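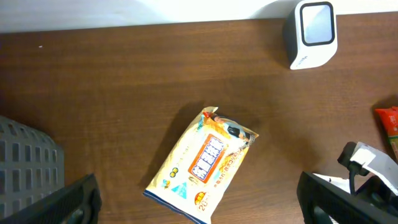 Ticket: vertical line on scanned pages, Wollevura flatbed/feeder unit
Opened: 2023-10-19
Status: Open (closed by vendor, reopened by us)
Priority: Normal
Site: Jaltetbridge

Summary
A thin gray line runs top to bottom on some pages that go through the document feeder. It sits a little left of center and it is always in the same spot. Pages scanned on the glass come out clean. The old Brullirwood parish minutes are the job in progress, 1,986 pages in total, and 209 of those have the line so far.

Steps tried before opening
Restarted the unit. Restarted the PC. Swapped the USB cable for the one from the other scanner. Scanned at 200 dpi, then at the highest setting. The line is there at both, only sharper at the higher one.

Vendor reply 1
"Thank you for contacting support. Lines on scanned images are normally caused by paper dust on the glass. Please clean the glass and update to the latest driver. We are marking this ticket as resolved."

Our note
Reopened. It was not resolved, it was answered. The glass people always mean is the big one, and the big one is fine, as the summary says. I have also been asked to update the driver on every ticket we have ever sent, including the one for a broken hinge. Driver updated anyway so that we can stop talking about it. No change.

Vendor reply 2
"Please clean the narrow glass strip used by the feeder. A household wet wipe may be used." 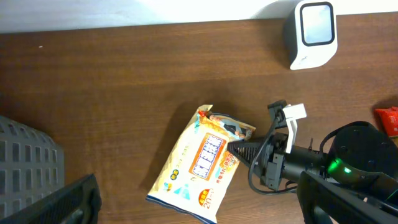
The strip is the narrow window to the left of the main glass, and the manual gives it one sentence and a drawing that does not match our model. I am not convinced by the advice on how to clean it. The manual says lint-free cloth and no moisture near the rollers. Support says household wet wipe. Both cannot be right. What people here mean by a wet wipe is the soft plastic pack sort, cream and white with orange and blue printing, and those are sold for wiping hands and tables. Nothing in either set of instructions says what the liquid in them leaves behind on glass. I used a dry microfiber cloth, twice, with the power off and the lid propped.

Result: line still there on the first test sheet. Faint on the second. Back to full strength by the end of the next stack.

That last part is what I would like somebody at the vendor to read. If this were a bit of dust, cleaning would either fix it or leave it alone. A line that fades and then comes back looks to me like something being laid down again as paper goes past. The minutes are on a soft, chalky stock up to February of the second volume and on something smoother after that. Most of the bad pages are from the chalky part.

Vendor reply 3
"We recommend a replacement feeder assembly. Please see attached quote."

Our note
No. Nobody has asked for a sample scan yet, and now we are being quoted for a part. Sample scans attached without being asked. Please look at the one marked blank sheet: new copier paper, straight out of the wrapper, no line at all, run right after a page that had one. I don't see how a failing assembly manages that.

Vendor reply 4
"Your comments have been forwarded to the product team."

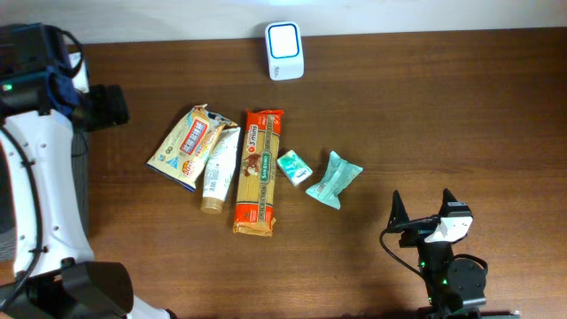

Local Records Desk, Moynihan Library

Follow-up, same ticket

Ran the chalky pages in small stacks with a wipe of the strip (dry cloth) between stacks. The line shows up late in a stack or not at all. Ran the smooth pages in one long stack. One bad page, near the end, and that one had an old pencil note down the left side, so it may not count.

Also tried the software line removal under Image > Cleanup. It does remove the line. It also removes the rule between the two columns in the account pages and, on one page, the long stroke of a capital L. Turned off. I would not recommend it to anyone who needs the text to be what was on the paper, whatever the brochure says about intelligent correction.

Current workaround
1. Feeder for the smooth volumes only.
2. Chalky pages on the flatbed. Slow, but clean.
3. Dry cloth on the strip at the start of each session.
4. Bad pages go on the rescan list with volume and page, no rescans in the middle of a run.

Still open with the vendor
Which is it, dry cloth or wet wipe? Please fix the manual or the script, either one.
Is there a rated paper type for this feeder? The data sheet says "mixed documents" and leaves it there.
Please withdraw the quote, or explain what test led to it.

Not closing this until the first question has an answer.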